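Kavmont (software)

Kavmont is a software package for calibration, pose tracking and data alignment in robot manipulation research. It takes video of hand-held grippers that carry printed square markers and computes where each gripper was at every moment, in the coordinates of the work table. The result is used as training data for control policies. Kavmont was started by Hanne Hakala and Arne Kuhlmann at the robotics firm Savolainen, and it is written mostly in C++ with a Python interface.

History

The first version was a small script for internal use, written by Kuhlmann to replace a slow manual step in which the start of each recording was matched by eye. Hakala later added the table frame, and the script became a library with its own name. Lenni Väisänen joined the work in September of the same year and rewrote the marker detector. The older detector is still included under the name "classic", and some users prefer it for recordings made in weak light.

Method

The tracker works in three stages. In the first stage, square markers are detected in each video frame and their corners are refined. In the second stage, the markers that belong to one rigid body are grouped, so that a cube with several tag faces is treated as one object. It is enough that one face is visible, but the estimate is more stable with two. In the third stage, the poses are smoothed over time by a filter with a window of 21 frames.

A marker lying flat on the table defines the origin of the workspace. All gripper poses are expressed relative to this marker, and for this reason the camera may move freely during a recording. If the table marker is hidden for more than 43 frames, the recording is split in two parts at that place.
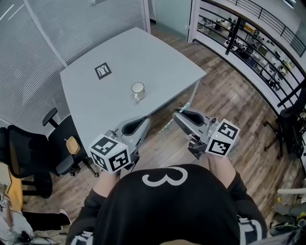
Two hand-held grippers with marker cubes, and a table marker next to a mug.

The left and right grippers are told apart only by the identity numbers of their tags. The numbers are listed in a configuration file, which must be changed when a cube is replaced. A wrong entry does not cause an error message. It was a common source of trouble in early versions, where the two hands could be exchanged in the output without any warning. A check for this was proposed by Tiina Pelkonen, and it compares the first seconds of both trajectories with the expected side of the body.

Jaw opening is not computed from the cubes. It is read from a separate log file and joined to the poses by time stamp.

Related tools

Flarnico is a viewer for Kavmont output. It shows both trajectories together with the video and lets the user mark bad segments. Heikki Kauppinen maintains it separately, and its version numbers do not follow those of Kavmont.

The test collection distributed with the software is called Sorkberg. It contains 1,875 short recordings of 26 table tasks, such as moving a cup or folding a cloth. Nearly all of them use two grippers.

Limitations

Fast rotation of the wrist produces motion blur, and the corners of the tags are then lost. Strong light from windows can have a similar effect on glossy paper, so the manual recommends matte prints. Kavmont does not track the objects on the table. Users who need object poses must attach extra markers or combine the output with another program.

See also

Camera calibration
Fiducial marker
Imitation learning
Pose estimation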